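Rakano Modeling Clay, Gray-Green, 5 lb Block

Oil-based clay for maquettes, mold making and studio studies. Stays workable and can be reused. Medium firmness; warm it in the hands or under a lamp before use. Sulfur-free, so it can go under silicone.

Item no. 1016
Pack: single block, wrapped
Also sold by the case to schools and residency studios
Store below 100 °F, away from dust

Not for firing. Seal plaster and raw wood armatures before applying. Tools and wire are sold separately, see Pisharody loop tools.

Orders placed before noon ship the same day. Unopened blocks may be returned.

Reviews (1)

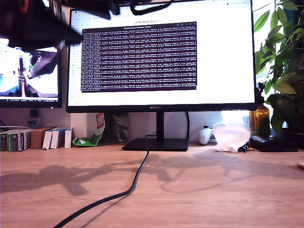 Karim Younis: Firmer than the Skirkura I used before, but it holds an edge well. Took around 5 minutes under a lamp to soften.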